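Last updated: Aug 30, 2025
14 shares | 5 comments

Section 2: Setting up your first policy comparison in Janance

I wrote this part for people who follow budget speeches and party programs and want to put two of them side by side without losing their minds. I've done it with the Flindska regional plans more times than I'd like to admit!

1. Open Janance and click New Comparison. Give it a name you'll recognize in May, when the revised budgets come out (I use the place and the topic, so "Flindska - farm subsidies").

2. Paste the first speech or program into the left pane and the second into the right. Each pane takes up to 1000 lines.

Note: Paste plain text only. Party websites love hidden formatting, and it makes the headings go all over the place.

3. Pick your topics from the list on the side. I'd start with 5 - taxes, jobs, trade, farming and public debt - and add more once you've got a feel for it.

4. Press Match. Passages on the same topic line up across the two panes, and anything without a partner turns gray. I always read the gray bits first, they're usually where the interesting promises hide.

Caution: Match overwrites any pairing you made by hand. Save a copy before you run it again (yes, I learned this the hard way, with the whole Sârbu proposal open).

5. Add your own notes in the margin. Keep quotes and opinions in separate notes, or you'll mix them up when you write your piece. 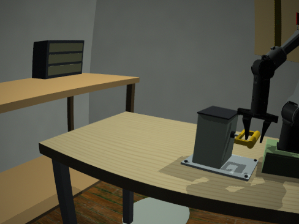 6. When you're happy with the pairs, choose Export and then Flenico format if you want to share the comparison with other readers. Your margin notes stay private unless you tick Include Notes.

Note: Exported files can't be edited, so fix your typos first. If a topic label looks wrong after export, go back to step 3, rename it there and export again.

2 people found this useful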